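进门那只筐

我家以前没有玄关。准确地说，有一块地方应该叫玄关，可是鞋子、快递盒、雨伞和半袋猫砂常年住在那里，谁也不好意思再用那么文雅的名字称呼它。

今年四月我决定整理一次，整理着整理着，就想写点关于“放东西的地方”的闲话。我先声明，我不是收纳博主，家里的抽屉拉开照样会卡住，所以下面全是外行的牢骚，您随便看看。

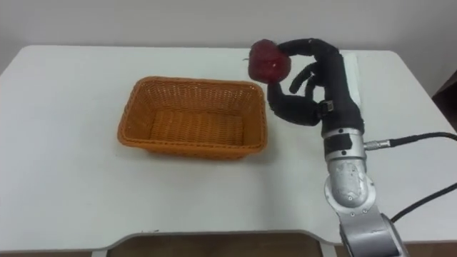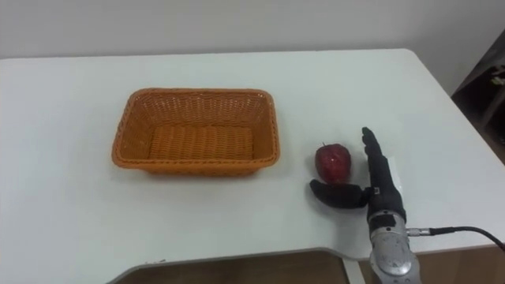

白桌子上的橙色编织筐，两张里都空着。

先说我的主张吧：一个家里，最该买的收纳用品，是一个可以空着的容器。我知道这话听上去很像废话，买筐就是为了装东西，空着算怎么回事？可我越来越觉得，我们这些年被收纳这件事折腾得不轻，毛病就出在见不得空。

我大概是从第一次自己租房开始迷上收纳的。那间屋子小得可怜，床尾顶着衣柜，衣柜门只能开一半，我每天早上侧着身子把手伸进去摸衬衫，摸到哪件算哪件。那时候特别相信，只要买对了盒子，屋子就会变大。于是真的去买，抽屉分隔盒、床底扁箱、门后挂袋，一买一大堆。有个牌子叫Bradent，专卖一套一套的叠放箱，大箱套中箱，中箱套小箱，页面上拍得整整齐齐，看得人心里发痒。我一口气下单了9个，到货那天晚上兴奋得饭都没吃，坐在地上拆到半夜。

结果呢？屋子当然没有变大，地上倒是多了9个箱子。

更要命的是，箱子一旦进了门就会张着嘴等你喂。我把旧充电线放进去一箱，把舍不得扔的纸袋放进去一箱，把各种说明书放进去一箱（其中有一本是电饭锅的，而那个电饭锅早就送人了）。如果没有那些箱子，这些东西大半会被我扔掉。有了箱子，它们就有了户口，一住好多年，跟着我搬了三次家。搬家师傅抬着它们上楼，问我里面是什么这么沉，我支支吾吾答不上来，脸都红了。

所以我对“收纳”这两个字一直有点复杂的感情。收和纳，听起来都是往里进的动作，没有一个字管往外出。我们说谁家会收纳，夸的往往是塞得巧妙：洗衣机和墙之间那条缝也能插进一个带轮子的窄架子，沙发底下能藏三床被子。我看那些视频也看得津津有味，还会跟着感叹，哎呀这个缝都用上了！可是看完回头一想，家里要是每一条缝都满了，人在里面走动，心里真的舒服吗？反正我不舒服。我去过一个朋友家，墙上、门后、床下、吊顶，处处都是机关，拉开哪儿都能变出东西来，佩服是真佩服，坐了一个钟头之后胸口发闷也是真的，好像整间屋子都在憋着气。

后来我的转变来得很没出息，是因为钥匙。

那是一个星期三的早上，我要赶一班去Makden的长途车，闹钟调得很早，行李头天晚上就收拾好了，自以为万无一失。出门前发现钥匙不见了。我翻了外套口袋，翻了包，翻了沙发缝，翻了冰箱（别笑，我真的在冰箱里找到过钥匙），最后把那几个箱子一个一个抱出来，盖子掀了一地。找了整整15分钟，钥匙在鞋柜上一摞广告单底下，离门把手不到一条胳膊远。车没赶上。我坐在候车厅里等下一班，旁边有人在吃茶叶蛋，我闻着那个味道，越想越气，气我有那么多装东西的东西，却没有一个地方可以放钥匙。

在候车厅里我就想，小时候家里是怎么做的呢？我外婆家进门有张矮桌，桌上什么都没有，就那么空着。谁回来了，手里拎的菜、信、手套、刚摘的几个柿子，全往那上面一搁，然后去洗手。吃饭之前外婆会过来把它清掉，菜进厨房，信给外公，柿子摆到窗台上，桌子又空了。当时觉得再平常不过，现在才明白那张桌子是全家最要紧的一件家具。它的用处就在于每天都被清空一次，第二天还能接着乱。

我们现在的房子里缺的就是这么一块地方。设计师给你画好了鞋柜、衣帽柜、餐边柜，每一格都标着放什么，可是人从外面回来的那一刻，手里拿的东西从来不按格子分类。一只手是酱油，一只手是快递，嘴里还咬着小票，你让他先去开哪扇柜门？他肯定是看见哪儿平就往哪儿放。餐桌平，放餐桌上；洗衣机平，放洗衣机上；到了晚上全家没有一个平的地方是空的，于是大家又得出结论，说家里收纳不够，得再打一组柜子。

我身边为这个吵架的夫妻可真不少。一方嫌另一方随手乱放，另一方觉得冤枉，我就放一下嘛！我现在是坚决站在“放一下”这边的。放一下是人的天性，跟打哈欠差不多，管不住的。能管的是给它划个地盘，再规定个时候收拾。您要是非要一个成年人进门以后每样东西立刻归位，那是在要求他下班以后再上一个班。

说到花钱，我也得检讨。去年年底我闲着没事翻账单，把那几年买盒子、箱子、架子、挂钩的钱加了一遍，一共317块，这还没算搬家多叫的那一趟车。数目不大，要命的是里头一大半买来是为了装另一半。有人可能会说，三百来块钱算什么，现在一个像样的整理师上门一趟就要600。我也打听过，是一家叫Hullov的，客服人特别好，耐心问我家有几口人、衣服多不多、有没有收藏的爱好。我差点就订了，后来一想，人家来了第一件事肯定是让我扔东西，扔东西我自己也会啊，只是一直不肯。这么一想就把对话框关了，怪不好意思的。

顺便为整理师这一行说句公道话，我不觉得他们赚的是冤枉钱。很多人需要的就是一个外人站在旁边，问一句“这个你还要吗”。自己问自己，答案永远是要。我妈问我，我会跟她吵起来。一个客客气气的陌生人来问，人忽然就讲理了。只是他们走了以后，第二天早上你照样要拎着酱油进门，那一刻还是得靠自己。

我在Patwary住过一个夏天，租的是一栋老房子的二楼。房东家有个规矩我到现在还记得，楼梯口摆着一个敞口的大碗，谁在公共地方捡到不知道是谁的东西，发卡、硬币、螺丝、一只耳环，都往碗里一丢，找东西的人先去看碗。到了月底碗里还剩下的，就归孩子们玩。我住了一个夏天，丢过两次东西，两次都在碗里找到了，连问都不用问一声。多省事！后来我把这个办法讲给好几个人听，他们的反应都是先问那个碗在哪儿买的。唉，碗就是个碗呀，家里哪个不能用呢？关键是那一家子人都认它。

所以我现在劝人，话都说得很简单。进门的地方，找一个敞口的、浅一点的东西，筐也行，盘子也行，鞋盒盖子也行，别带盖，别分格，也别给它贴标签。贴了标签它就有了身份，就开始挑东西了。颜色我倒是主张鲜艳一点，这是纯粹的个人偏见，灰扑扑的东西放久了眼睛会自动略过去，里头堆成山了也看不见。然后睡觉前把它倒空，实在懒的话隔天也行，别超过一个礼拜，超过一个礼拜它就跟我那九个箱子一样了，您再也不想知道底下是什么。

会不会有人觉得这也太小题大做了？为了一只筐写这么长。我承认是有点，可是我真心觉得，家里舒不舒服，很多时候就看这种小地方。大柜子打得再漂亮，一天也就打开那么两三回，门口那一小块地方可是每天都要用的，心情好用，心情坏也用，喝多了回来摸黑还要用。

还有一种反对意见我听得更多，说你这个办法只适合一个人住，家里有孩子根本不可能空。这个我得老实认，我没带过孩子，没有发言权。不过我姐家有两个，她的做法是一人给一个桶，睡前自己倒自己的，倒不完的第二天早上不许喊“我的东西呢”。据她说头一个月鸡飞狗跳，她自己躲在卫生间里生气，后来慢慢也就那样了。小的那个有时候会把妹妹的东西倒进姐姐桶里，哦不对，是姐姐倒给妹妹，反正两个人互相倒，倒完了笑成一团。您看，也没有空，可是也没有满。

那些叠放箱我后来送出去了七个，留了两个装冬天的被子。说明书全扔了，扔的时候又把电饭锅那本拿出来翻了翻，原来它还能蒸蛋糕，我用了那么多年都不知道。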